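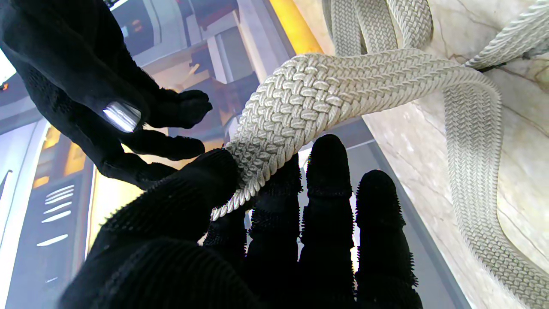

THE BELT REPORT
From the Gellora staff newsletter, December 26, 2024

Those of you who were in over the holiday and heard a faint whirring from the finishing room, the building is not haunted. The hands were on belts again.

Since June, the pair of robotic hands from Rarkeo has been learning what the rest of us at Gellora have done for years without once considering it a skill: picking up a woven belt, finding the tip, straightening it out and getting it ready for the box. We started them on the cream braid from the Ferrand line, on the theory that a belt is a simple object. It has two ends. How hard could it be.

Hard enough. A braided belt stretches when you pull it, curls when you let go, and has opinions about lying flat. The first week, the hands managed 3 belts in one shift, and one of those was later found to be inside out, a condition we had not known belts could have. The week before Christmas they got through 46 in a shift. Our slowest human does that before lunch, and has asked us to mention it.
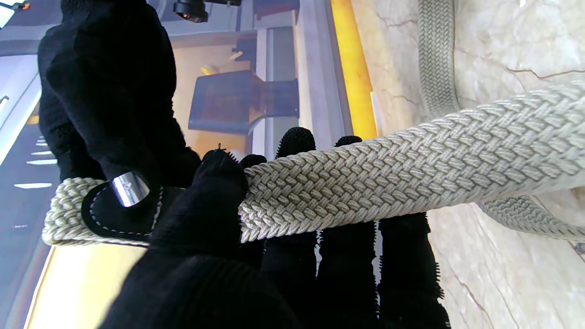
What has changed for the people in the room is harder to put on a chart. Nobody has lost a job, and the 2 packers who used to do nothing but braids now split the day between the hands and the inspection bench. They say the bench is better for the wrists and worse for the conversation. The hands do not care for the radio, either way.

There is also the matter of who is in charge when something snags. For a while, the official answer was to stop the hands and call Rarkeo, who were very polite and in a different time zone. The packers now clear most snags themselves and write them up afterward. The log makes good reading. One entry says only "belt won." Training on restarts takes 10 minutes and is open to anybody in finishing, including those who swore in June that they would never touch the thing — you know who you are, and you are on the January list.

Next up is the Brolier order, which is leather, narrower and stiffer. The packers expect it to go better. The packers also expected the braid to go better, so we have not promised the customer anything.

Two housekeeping items. Please do not leave coffee on the marble, which stains, and which was not cheap. And whoever has been shaking hands with the robot on the way out at night, please wash yours first. The fabric picks up everything.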